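Search this site... Go

6 min read

Project report: Mutley, a task planner that mostly agrees with itself

Mutley began as a rewrite of Liem, last year's pick-and-place code, which consisted of one Python file and a comment reading "fix later." Our job was to make it later. The goal was modest: given a few cubes and an open box, decide which cube to pick next, plan a path to it, and recover if the pick fails, without a student leaning on the stop button.

Liem ran perception once at startup and trusted the result for the rest of the session, a level of faith I don't extend to most people. Mutley looks again before every pick. That cost us some speed and exposed the first real bug, which was that a new look gave the cubes new IDs, so the planner would cheerfully schedule the same cube twice. 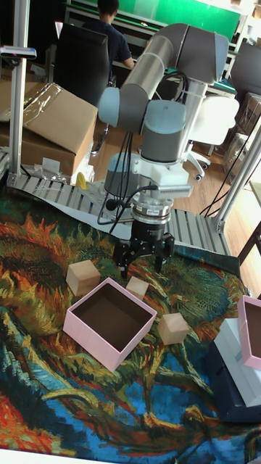 Matching IDs by nearest position fixed most of it. The rest came down to timestamps. Our camera node stamped each message when it was published, the arm driver stamped when it felt like it, and the transform lookup split the difference. I spent most of September on this and have 11 lines of code to show for it.

The planner itself is a small state machine with 3 retries per cube. We had a behavior tree for a while. It drew beautiful diagrams.

The logs come from a recorder we named Flarero, which saves joint states, wrist forces and every planner decision. We logged 571 pick attempts. In 16 of them the planner reported success while the gripper had closed on air, and all of those traced back to a width check that compared millimeters to meters.

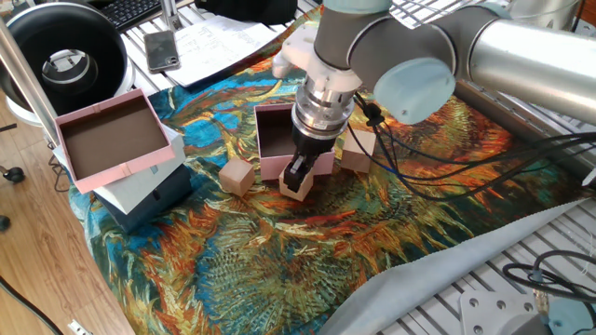

Ekua Agbeko read the draft and objected that a width check alone is still too weak, even with the units right, and that the planner should confirm a grasp from the wrist force before it commits to a move. She also asked why success is decided by the same node that asked for the pick.

Both fair. The force check is now in a branch, and the second point is in the section called Future Work, where good ideas go to rest.
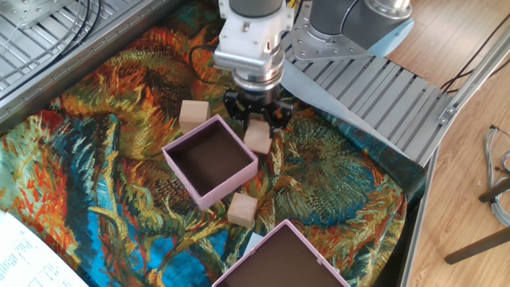
Collision checking took the least time and caused the most arguments. Aiman Khoo wanted a full mesh for every object, while I wanted boxes with fat margins and an early dinner. Fat margins won until a cube sat close to the rim of the pink box, at which point the planner decided that no safe grasp existed and quit. We now shrink the margin on the last part of the approach and try finger angles along the rim first. The printed sunflower cloth also gave the segmentation plenty to chew on, so we filter by height above the table before looking at color.

The code is in the Dullport course repository under mutley/. Run the unit tests before you touch the transform code. Run them after, too.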